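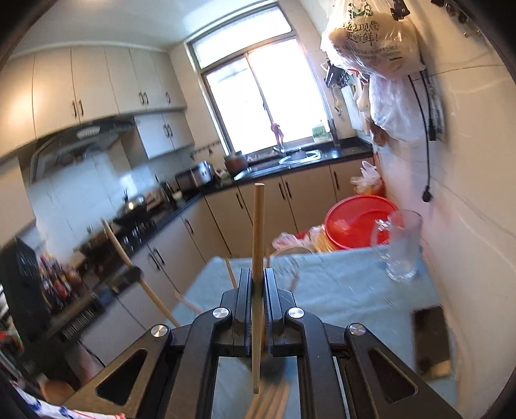
Chopsticks should be thrown out every April, according to Yvette Pelletier, and she told me this over the phone in a tone that suggested I'd been living like an animal. All of them? Every pair? All of them, she said, and the wooden spoons too if they've gone fuzzy.

I have not thrown out a wooden chopstick since I moved into the apartment on Promstead. I own a lot of them, bundled up, mostly plain wooden ones, and over the years they have drifted apart into singles. So last month I got the whole bunch out on the kitchen table (the light blue tablecloth, which forgives everything) and went through them one at a time.

It took a whole afternoon and I loved it!

First, the pairing. You'd think a chopstick is a chopstick, but set two next to each other and one is always a hair longer, or fatter at the top, or tapers sooner. I roll each one on the table with my palm. A straight one rolls quietly and a warped one goes thup, thup, thup, and once you've heard it you can't stop hearing it. The warped ones go in a jar and get a second life holding up bean seedlings.

Then the tips, where Yvette does have a point. If the end is dark and feels furry when you run it over your lip, it's done. A little roughness I'll sand off with a scrap of 400 grit... no, I tell a lie, I use whatever is in the drawer. Bendik Lie wrote to me after my column on cutting boards to say he boils his for 10 minutes with a splash of vinegar, then stands them up by a sunny window overnight. Overnight by a sunny window, Bendik? I knew what he meant. I tried it, and the kitchen smelled like pickles until supper, but the sticks came out pale and clean.

Oil is where people get heated. Mei Achterberg swears by walnut oil and won't hear a word about anything else. I use plain mineral oil, the kind sold for butcher block, rubbed on with an old T-shirt and left until morning. Lacquered ones don't need it, so skip those.

And please don't put the plain ones in the dishwasher. I know, I know. I did it for years, and I've got a jar of bean stakes to show for it.

What surprised me was how much I use the orphans. A single chopstick is the best tool in my kitchen! It pokes down the rice stuck in the corner of the pot, it tests the oil in the wok (steady little bubbles around the wood and you're ready to fry), it levels flour, it gets the last bit of jam out of a tall jar. My longest one does nothing but loosen the sides of cakes. Rosimeire Furtado keeps hers next to the stove and stirs her coffee with it, and now I do too, in a big glass mug so I can watch the milk go in.

Final tally was 83 keepers, one of them obviously an orphan, and I tied them back up with kitchen string. Yvette has been informed. She's mailing me a new set.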